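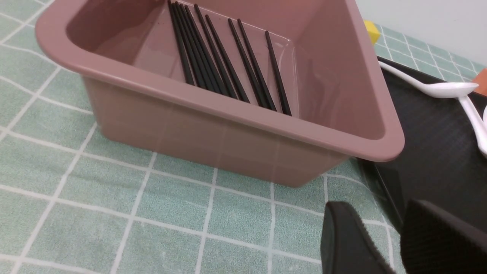

Every few months somebody finds a new food for the brain. Last spring it was walnuts, then it was blueberries, and now my gym has a poster by the water fountain telling me that a powder called Bitik will sharpen my memory if I stir it into my breakfast. The poster has a drawing of a head with a light bulb in it. A tub lasts a month and costs more than my weekly shop.

I don't doubt that what we eat matters to the brain. The brain is an organ, it needs feeding, and people who live for years on bad food tend to do badly in all sorts of ways. What I doubt is the jump from there to a tub of powder.

Bitik's leaflet leans on a study of 123 adults, which sounds like a decent crowd until you read how they were used. They were split into 5 groups. Only 30 of them took the powder at the dose printed on the tub, and they took it for 2 weeks. At the end they did a word list test and remembered slightly more words than they had at the start. So did the group on the dummy powder. The leaflet gives the first result in large green type and puts the second in a footnote.

Anyone who has sat the same sort of test twice knows why scores go up. You have worked out what is being asked of you. You are less nervous. You may even have slept better, as you knew where the building was and didn't spend the night worrying about the bus. 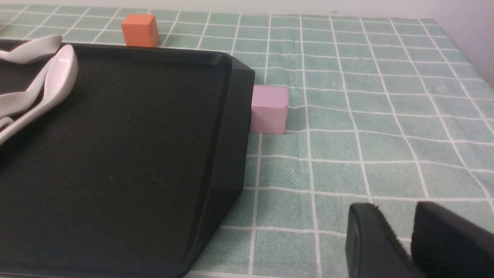

Then there is the matter of what else changes when a person starts on a health kick. I tried Proder, a rival drink, for the whole of May. I did feel brighter. I had also stopped drinking wine in the evenings and begun eating a proper breakfast, since the stuff was undrinkable on an empty stomach. I walked to work most days too. Which of these did the trick I have no idea, and neither does the firm that sells Proder, though it was quick to email me asking for a kind review.

The chemist in Ornosham now has a whole shelf of this. When I asked at the counter whether any of it worked, I was told that customers seem to like it. I dare say they do. People like buying a fresh start, and I have bought up to a dozen of them myself, most of which are going hard at the back of a cupboard.

What would change my mind? A longer trial, for one thing, lasting a year or more, with a test that has something to do with daily life, such as remembering an appointment or following a recipe. Skoryk, which makes capsules of much the same kind, says it has such a trial planned. It has said so on its website for as long as I have been looking, and the capsules have been on sale the whole time.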